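Open day at the Madance lab: my impressions (long)

Posted by rashid_k37 in Shows, Visits and Open Days

Hello all. I promised in the July thread that I will write about my visit to the Brodbridge open day, so now I do it. The glove demonstration was in an ordinary classroom, with a table, some plush toys and a fabric bin.

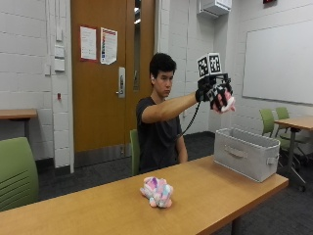 plosport_fan
Was it worth the drive? I am 90 miles from Brodbridge and last year I came home with a tote bag and a headache.

rashid_k37
For me yes, but I had a shorter way. The young man wearing the glove lifted soft toys and put them in the bin, again and again, and he talked to us while doing it. The glove has a kind of frame over the back of the hand and the fingers, and a cube with black and white patterns on top. I asked about the cube. He explained that a camera finds the patterns and the computer calculates from them where the hand is. The session took 37 minutes with the questions.

gearbox_lou
So you watched a guy tidy up toys for half an hour. Sorry, but at an open day I want to see the robot do it.

rashid_k37
I understand this opinion. There was a robot arm in the hall downstairs, but the line was very long and I gave up. I learned more upstairs, where it was possible to stand near and ask.

Kathleen Tierney
I have to disagree with Lou. I was in the same session, I think, or the one before. The arm in the hall did one movement in a loop and the person beside it could not say what it was trained on. Upstairs they told us they want 100 good recordings per toy before they change to another one. That gave me a much better idea of the work.

gearbox_lou
100 per toy is exactly my problem with it. Rashti showed a gripper two years ago that sorted soft stuff with plain vision and no glove at all.

Kathleen Tierney
Sorted it on a flat belt, one piece at a time. I saw that one too.

rashid_k37
I did not see the Rashti one, so I can not compare. What I asked is why plush toys and not boxes. The answer was that a plush toy changes its shape when you squeeze it, and each person takes it in a different way. He let 4 visitors try the glove. I was not among them, unfortunately. One lady said it was lighter than she expected.

plosport_fan
Does it fit small hands? My daughter would come only for this.

rashid_k37
I forgot to ask, sorry. You can write to them, the address is on the Madance flyer. I will look for mine tonight and post it.

gearbox_lou
Post it anyway. I may go next year, but I am starting in the hall.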